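Werkstattbuch, Färberei Mornau
Dienstag, 10. September 2019

Endlich ein Grau, das den Namen verdient! Ich hatte die Eisen-Tannin-Reihe seit Februar liegen lassen, damals kam alles entweder schlammbraun oder mit diesem violetten Stich heraus, und ich hatte keine Lust mehr. Heute früh nochmal angesetzt, diesmal mit dem Gallapfelpulver von Diệp statt mit der alten Eichenrinde. Was für ein Unterschied. Der Sud ist viel klarer, riecht kaum und lässt sich durch den feinen Filter gießen, ohne dass man danebenstehen und fluchen muss.

Ansatz: Frottee und Halbleinen, beides vorgewaschen, vorher gründlich eingeweicht. Tanninbad auf 80 Grad gebracht, Ware hinein, zwei Stunden ziehen lassen und die Temperatur dabei langsam fallen lassen. Nicht nachheizen! Im Februar habe ich immer nachgeheizt, und ich glaube inzwischen, dass genau daher das Braun kam. Danach gut ausdrücken, nicht spülen, dann ins Eisenbad.

Eisenbad lauwarm, Eisensulfat mit 2 % vom Trockengewicht. Für den dunkleren Streifen habe ich auf 4 % erhöht. Der Umschlag geht so schnell, dass man fast lachen muss: beigefarben hinein, einmal gewendet, grau. Wichtig ist das Wenden, und zwar sofort und ständig, bis der Ton gleichmäßig ist. Wo der Stoff auf sich selbst lag, bleibt sonst eine helle Kante, die man nie wieder loswird.

Zum Vergleichen brauche ich einen ruhigen Untergrund. Auf der Holzplatte wirkt jedes Grau gelblich, auf Schwarz mit weißen Wänden ringsum sieht man viel besser, ob es ins Blaue oder ins Grüne kippt.

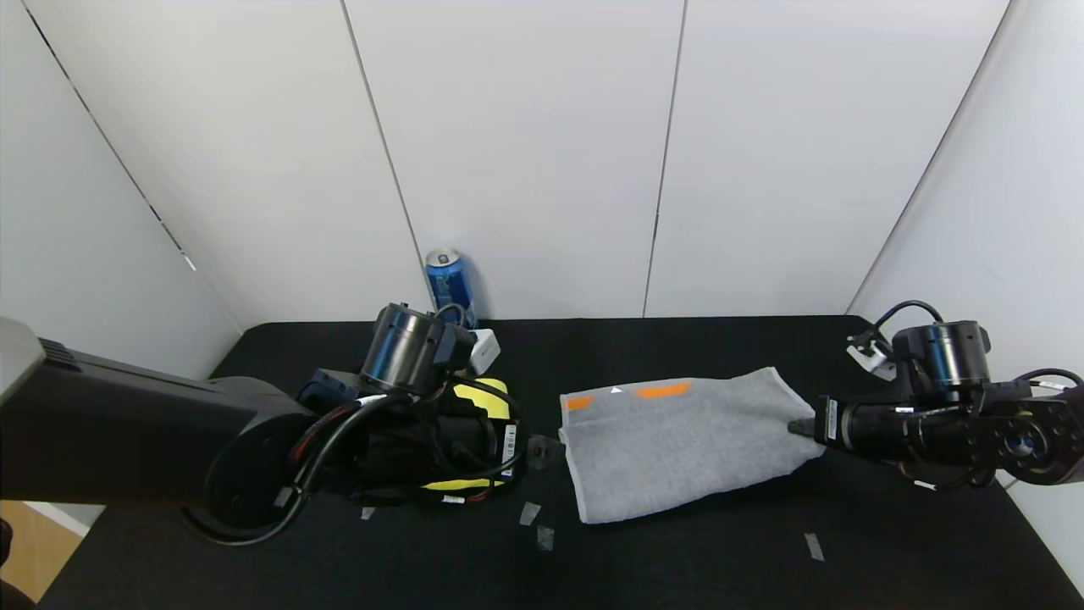
Der Streifen mit 4 % ist übrigens wunderschön, ein richtiges Schiefergrau, fasst sich aber schon etwas härter an. Bei Halbleinen stört mich das nicht, bei Frottee würde ich es lassen. Eisen greift die Faser mit der Zeit an, und ein Handtuch wird nun mal dauernd gewaschen. Für alles, was in Gebrauch geht, bleibe ich bei der schwächeren Dosierung und gehe lieber ein zweites Mal ins Tanninbad.

Das Doppelbad muss ich noch sauber durchspielen: Tannin, Eisen, Tannin, Eisen, dazwischen jeweils lüften. Ein kleiner Probelappen ist heute so gelaufen, eher nebenbei, und der Ton hat mehr Tiefe als der aus dem einfachen Bad. Kann am Lüften liegen, kann auch am Leitungswasser liegen, das war nachmittags merklich kälter. Bitte niemand den Lappen wegwerfen, er hängt hinten an der Leine mit dem roten Faden.

Waschmittel: Misard neutral, sparsam dosiert. Mit dem alkalischen Zeug aus dem Kanister ist mir ein Reststück sofort ins Rötliche gekippt. Ganz interessant als Effekt, wollte ich aber nicht. Kanister steht jetzt unten im Regal, beschriftet.

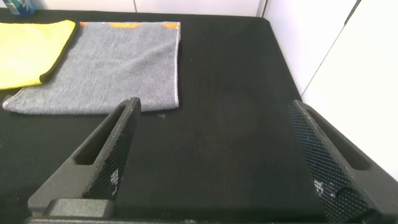 Dann noch Setwood. Den Farbextrakt hatte ich bestellt, um das Grau etwas wärmer zu bekommen, und davon war heute nur eine Messerspitze im Spiel. Ergebnis: ein Ton wie nasser Kieselstein, ganz leicht rosig, wenn man ihn ans Fenster hält. Ich bin begeistert! Allerdings setzt sich das Pulver am Topfboden ab, wenn man es trocken einstreut. Vorher mit etwas heißem Wasser anteigen und durchs Sieb geben.

Lichtprobe angelegt: je ein Streifen halb in Karton gesteckt, Südfenster, Datum auf der Rückseite. Vor dem Abnehmen bitte fotografieren, die Kante zwischen gedeckt und ungedeckt verschwindet auf den hellen Mustern leicht.

Reste: Tanninsud im Eimer mit Deckel, hält gekühlt noch zwei Tage. Eisenbad in den Sammelbehälter gekippt, Kelle und Zange getrennt gespült - Eisenspuren in der Krappküpe brauchen wir wirklich nicht noch einmal.

Nächstes Mal: Doppelbad auf Frottee, Setwood angeteigt, pH vor und nach dem Eisen messen. Neue Teststreifen bestellen, die alten zeigen alles als neutral an.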